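Ticket: Gripper loses hold on round parts after close command
Cell: Prusmont bench 2
Unit: hand-held gripper tool, two-finger, Gastus controller
Opened: Mon 21 June
Opened by: Bram Brouwer
Priority: Normal
Status: Resolved, monitoring

Problem

Tool closes on command and reports "grip OK". Within a few seconds of lifting, round parts roll forward between the fingers and drop. Flat-sided parts are not affected. Fault is intermittent on cylinders and nearly constant on balls. No error code on the Gastus controller. Supply voltage normal at the connector.

Last known change: both finger blocks were swapped in February, when the previous set cracked at the pivot. No firmware change since then.

Log entry 1 - Brouwer

Power cycled controller and tool. No change. Re-ran the homing routine twice. Home position repeats correctly both times.

Checked the close force setting. It was at 30 percent, which is the default for the bench. Raised to 80 percent. Ball still rolls out, but now it goes faster. Set back to 30. Force is not the cause.

Log entry 2 - Brouwer

Swapped the cable for the spare from the Hyvönen kit. Same result. Original cable refitted.

Wiped finger faces with isopropyl. Slight improvement on cylinders, none on balls. Faces show no visible wear.

Log entry 3 - Tremine support

Please check the following with the tool powered off:

Play in each finger at the pivot. Hold the arm and try to rotate the finger block by hand.
Screws into the threaded inserts in both pivot bases. Confirm they seat fully and that neither insert turns with the screw.
Toe angle of both fingers when closed on a part. If one finger leans out at the bottom, the contact patch sits above the center of the ball and the ball gets pushed down and out.

Do not add thread locker to the inserts before the check. It wicks into the pivot and you will have to replace the base.

Log entry 4 - Brouwer

Left finger: no play. Right finger: play at the pivot, easily felt by hand. Right insert holds and does not spin. The screw going into it bottoms out before the head clamps the block. Left screw is 14 mm and clamps correctly. Right screw is longer and does not match the parts list. It was probably mixed up during the February swap - the old fasteners were in the same tray.

Log entry 5 - Tremine support

That explains it. The block can tilt under load, and the controller only reads motor current, so it still reports a good grip. Fit the 14 mm screw on the right, then close the tool lightly on a gauge block before final tightening so that both faces align. After that, repeat the ball test at the default force.

Log entry 6 - Brouwer

Correct screw fitted. Faces aligned on gauge block, both sides tightened. Homing repeated and new closed position saved to the controller. No play on either side when checked by hand.

Retest on the bench with a tennis ball, force at 30 percent.

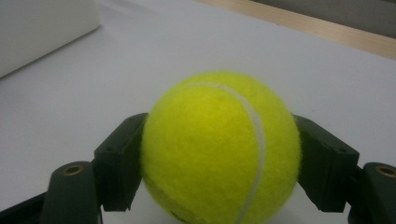
Lift, hold and wrist turn were then run in sequence. Ball stayed in the fingers through the full sequence. Cylinders were tested after that with the same result. Force was left at the default.

One note for the procedure: the felt is forgiving and can hide a small misalignment. I repeated the test with a smooth plastic ball before handing the tool back. No slip.

Log entry 7 - Tremine support

Good. Please discard the long screw so it does not go back in the tray. We will add the screw length to the finger replacement sheet, as the current revision only gives the thread size.

Resolution

Wrong screw length at right finger pivot. Replaced, realigned, closed position re-saved.

Follow-up

Check both pivots for play at the next scheduled service. Reopen this ticket if any drop occurs at default force. Spare finger set to be bagged with its own fasteners - Brouwer.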